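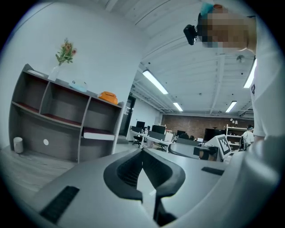 How to check a fuel surcharge on a haulage invoice

Applies to: road freight contracts with a floating fuel clause
Last revised March 30, 2020

A fuel surcharge moves part of the diesel price risk from the carrier to the shipper. It is worked out from a published or agreed pump price, a base price fixed in the contract, and a rule that ties the two together. Most billing errors come from using the wrong week's price or applying the percentage to the wrong lines of the invoice. The steps below cover both.

What you need

The signed contract, including the rate schedule and any later amendments
The invoice and its line detail
The index price for the period named in the contract
The shipment dates as shown on the delivery notes

Step 1. Find the base price

The base price, sometimes called the peg, is the diesel price already built into the line haul rate. It is normally in the rate schedule and not in the body of the contract. If an amendment changed the line haul rates, check whether it changed the base as well. A new rate with an old base will usually charge the shipper twice for the same increase.

Step 2. Find the index and the reference period

The clause should name one price source and one period. Common periods are the week of loading, the week before loading, and the average of the previous calendar month. Write the period down before you look up any price. For monthly averages, a load collected in June uses the May figure, even if it was delivered and billed in July.

Check whether the index includes tax. A base price without tax compared with an index that includes it gives a surcharge on every load, including loads moved when diesel was cheap.

Step 3. Work out the percentage

Two methods are in general use.

Step table. The contract lists price bands, each with its own percentage. Find the band that holds the index price and read across. Look at how the edges of the bands are written. "Up to" and "less than" give different results when the price falls exactly on a boundary.

Fuel share formula. Subtract the base price from the index price, divide by the base price, then multiply by the fuel share stated in the contract. If the base is 1.20 per liter, the index is 1.32 and the fuel share is 30 percent, the price has risen 10 percent and the surcharge is 3 percent.

Do not round until the last step unless the contract says otherwise. Some clauses round the price change first and the surcharge second.

Step 4. Apply it to the right lines

The surcharge normally applies to line haul only. Tolls, waiting time, tail lift fees, pallet charges and customs handling should be left out. Add up the line haul entries separately and multiply that total by the percentage.

Worked case: the Kobori to Flirkwood lane, one invoice. Invoice total before surcharge is 1,772. Line haul is 1,199. The surcharge is 3 percent.

Correct surcharge: 1,199 x 0.03 = 35.97
Surcharge on the full total: 1,772 x 0.03 = 53.16
Overcharge: 17.19

Step 5. Check for a negative surcharge

If the index is below the base, the formula gives a negative number. Whether that becomes a credit depends on the clause. Look for the words "increase or decrease" or for a floor at zero. With no floor and no mention of decreases, ask the carrier in writing how it reads the clause before deducting anything.

Step 6. Raise the difference

Send the carrier the invoice number, the loading date, the index price used, your calculation and the amount in dispute. Pay the undisputed part on time. Check the contract for a claim window, and count it from the date the contract names, which may be the invoice date or the date of receipt.

Notes on billing exports

Sidska exports show the surcharge as a single line with no percentage. Divide it by the line haul total to recover the rate. Trundura exports show the percentage but round it to one decimal place, so small differences between your figure and theirs are to be expected on large invoices.

Text: Asuka Shimada
Calculations checked by Haruto Kaneko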